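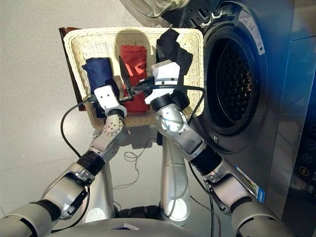
Figure 1. Woven basket beside a front-loading machine, with navy, red and black items.

Pluvden Community College
Household Textiles, Unit 4: Sorting and Loading
Course handout, revised Sunday, March 25, 2018

4.1 Scope

This unit covers the handling of dark and strongly coloured articles between the basket and the drum. Washing chemistry is treated in Unit 5. Drying is treated in Unit 6. Students should have read the fibre identification sheet from Unit 2 and should bring it to the practical.

4.2 Terms

Load: all articles washed together in one cycle.
Dry mass: the mass of the load before water is added. Capacity ratings on domestic machines refer to dry mass.
Bleed: dye leaving an article and entering the wash water.
Transfer: dye from the water, or from a touching surface, settling on another article.
Crocking: transfer by rubbing. It can take place in a basket with no water present.

Bleed and transfer are separate events. An article may bleed heavily and mark nothing if the rest of the load is dark. A small bleed from a red article may be visible on anything pale.

4.3 Colour groups

The Drovness chart used in this course has four groups: whites, pale colours, brights and darks. Navy and black both fall under darks. Red falls under brights. The three colours in Figure 1 therefore represent two groups on the chart, although they are close enough in depth of shade that many households would wash them as one load.

For the purposes of this course, a red article may join a dark load if all of the following apply:

The article has been washed before.
It has passed the damp cloth test (4.4).
The care labels allow the same maximum temperature.
The cycle is a cold one.

If any condition is not met, wash the red article alone or with other brights. Black is the most forgiving neighbour for a bleeding red. Navy is less so, and a mid-blue can take on a purple cast along seams and hems.

4.4 Damp cloth test

Wet a piece of white cotton and wring it out. Press it against an inside seam of the article for one minute, then rub ten strokes in one direction. Let the cotton dry before judging it. Colour that is faint when the cotton is wet may be plainer once dry, and the reverse also happens. Record the result as none, slight or marked. An article graded marked is washed alone.

4.5 Folded and crumpled articles

Articles reach the basket in different states. In Figure 1 the navy cloth is folded into a tall rectangle against the basket wall, the red is also folded, and the black is bunched into irregular folds. Folding keeps colours apart and makes a basket easy to sort by eye. It is of no use in the drum. A tightly folded article wets slowly through its inner layers, and detergent reaches those layers late. Shake out every article before loading, including those that look flat enough to go in as they are.

Crumpled articles are opened out and checked for turned sleeves, closed cuffs and anything left in pockets. Dark articles are turned inside out so that abrasion falls on the inner face.

4.6 The basket

Woven baskets allow air through the sides and suit articles waiting a day or two. Damp articles should not be left in them. On pale baskets, crocking from new dark cotton may show first along the rim and at the corners, so wipe these down between loads. Fella type baskets in the practical room have a removable liner. Wash the liner with whites.

Set the basket on the floor near the machine door, clear of its swing. On tile, check that the floor is dry first.

4.7 Loading a front-loading machine

Add articles one at a time, largest first. For cottons, stop when a hand fits flat between the load and the top of the drum. For synthetics, fill the drum halfway. Check the door seal for trapped fabric before closing.

4.8 Worked calculation

A student weighs three articles at 198 g, 200 g and 41 g. Dry mass is 439 g. The practical machine is rated at 4,000 g. The load is 11 per cent of capacity, to the nearest whole number, and should be held over until more articles of the same group are ready.

4.9 Before the practical

Complete the Makowska load sheet for one load at home, giving colour group, fibre, test grade and dry mass for each article. Kitchen scales are accurate enough. Sheets are handed in at the start of the session.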